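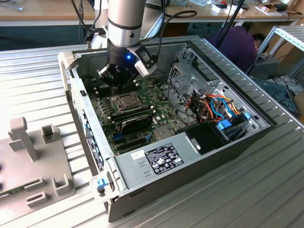
A day with the word slips in Testness

I've wanted to see the Plindula collection ever since I read a footnote about it in a secondhand book on fishing dialects, and on 1st March I finally got my chance. The archive opens its doors to the public one day a year. The rest of the time you need a letter and a research topic, and I have neither, just a long-running habit of writing down odd words on the backs of receipts.

The train was late, so I came up the hill from Testness station at a trot and missed the welcome. It didn't matter. Someone handed me a name sticker and pointed me up the stairs to the Galton Room, where the drawers are.

And what drawers! They run along one wall from knee height to well above my head, each with a little brass frame and a handwritten label, and inside are the slips: small cards, one word to a card, with the meaning, the parish, the name of the person who said it and very often a whole sentence in their own speech. Our guide was Éabha Buckley, who has looked after the slips for 11 years and whose great-aunt started the whole thing. (The family name is on the building, too, though most people in town just say "I'm going up to Buckley.") She let us pull out any drawer we liked, as long as we kept the slips in order and left our pens downstairs. Pencils only.

I went straight for the weather words, of course. There's one for rain that falls while the sun is on the far side of the bay, and another for a wind that "would shave you." One collector had written underneath, in tiny letters, "She said this twice and laughed both times." I could have stayed with that drawer until they turned the lights off.

After coffee there was a talk by Lorcan Duggan about how the collecting was done. The first collectors were schoolteachers, and they were sent out with a printed list of 300 questions. What do you call the last of a litter? What do you say to a cow to make her stand? The questions were sensible enough, but the best answers are the ones that wandered away from them. A man asked for the parts of a plow gave four, got bored, and told a story about his uncle's wedding that runs to 6 cards pinned together. Lorcan read it aloud, doing the voice a little, and the room was in stitches.

He was good on the gaps as well. Very few women were asked anything about boats, although plenty of them mended the nets and kept the accounts. When a second round of collecting was done, a generation later, it turned up a whole set of words for knots and tangles that the first round had missed. I asked him whether the two sets have been put together, and he said no, they're kept in separate cabinets on purpose, so you can see who was asked what. I liked that a lot.

Lunch was soup and brown bread in the downstairs hall. I sat across from Ruairí Hegarty, a crime novelist who comes to borrow insults. He keeps a notebook of them sorted by how angry you'd need to be, and he read me a few from the mild end. We compared notes on dialogue, and whether you should spell an accent out on the page or leave it to the rhythm. He's for rhythm. So am I, mostly, but after a morning with those slips I wavered, because the collectors spelled everything by ear and you really can hear the people.

The afternoon was the part I hadn't expected to enjoy so much. Tomás Ó Súilleabháin ran a workshop on writing a dictionary entry. We each got a word, its slips and half an hour. Mine had nine slips and what looked like three meanings: a small amount of hay, a bad haircut, and a child who won't sit still. Is that one word or three? I argued for one. The woman next to me argued for two, and we were still at it when the time was up. Tomás wouldn't settle it. He said the entry had been sitting in his own tray since December.

I also bought the pamphlet of selected words from the table by the door, which has a nice introduction and a terrible cover, and signed up for the newsletter.

A few practical things, if you're thinking of going next year. Book early, the morning tours fill first. The walk from the station is steeper than the map lets on, and there's a bus, but it doesn't wait for the train. The Galton Room is kept cool, so bring a sweater. Photos of the slips are fine without flash, but you have to ask before you post one with a speaker's name on it, as some of the families still live nearby. And if you have a word of your own, bring it. There's a box of blank slips on the landing, and Éabha reads every one. I left mine for the heel of a loaf, with my grandmother's name on it and the sentence she always used it in.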